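**To:** rosis-builders
**From:** Meron Tilahun
**Date:** Monday, September 30, 2024
**Subject:** Re: [rosis] fabric bags, anyone?

Hi all, and thanks Zinash for poking me about this, I'd been meaning to write it up!

> On the zipper thing, are you still trying to do it with stock fingers?
> We gave up on soft bags in January and went back to boxes. The arm
> would grab the panel instead of the strap and then just sit there
> squeezing. Would love to know if the wrist view is any use to you
> or if you're running off the head camera only.
>
> Zinash Gudeta

Yep, still stock fingers, the black ones from the Cudum kit. And the wrist view is a LOT of use. Once the fingers are down in the folds the head camera can't tell me much, but up close you can make out the zipper teeth and the weave in the strap, and you can see whether you've got a pinch of the pale stuff or the green stuff (I want green, and I get pale more than I'd like).

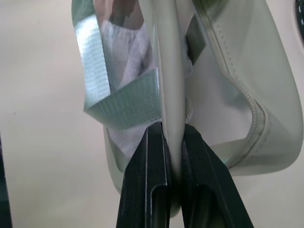

*Rosis list digest, no. 3843*

So my settings, for anyone who wants to copy them. I dropped the closing force to 3 on the Testasstead driver, where the default is 10, and I close in 2 steps with a short pause in the middle. The pause lets the cloth settle before the real squeeze. With the default I was dragging the whole pouch across the table, which is funny the first time and then you've spent an evening putting it back.

Other thing I changed is that I use both arms now. One holds a corner, the other goes in from the side. I fought this for ages because it means two sets of cables to keep out of the way, and I still haven't sorted out the routing over the forearms. If you've got a cable layout you like, please send it, I'm begging. 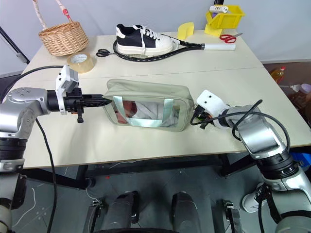 The corner hold is the part I'd fix next. Pointy fingertips are great for a zipper pull and lousy for keeping a rounded corner still, so I'm thinking of gluing a bit of rubber on one pair and leaving the other pair alone. Has anyone tried bike tube? I have a whole dead one in the drawer.

Zinash, if you still have your bag recordings from January, could you put them up somewhere? I'd like to see where yours grabs the panel and compare it with mine, I bet it's the same fold every time.

Meron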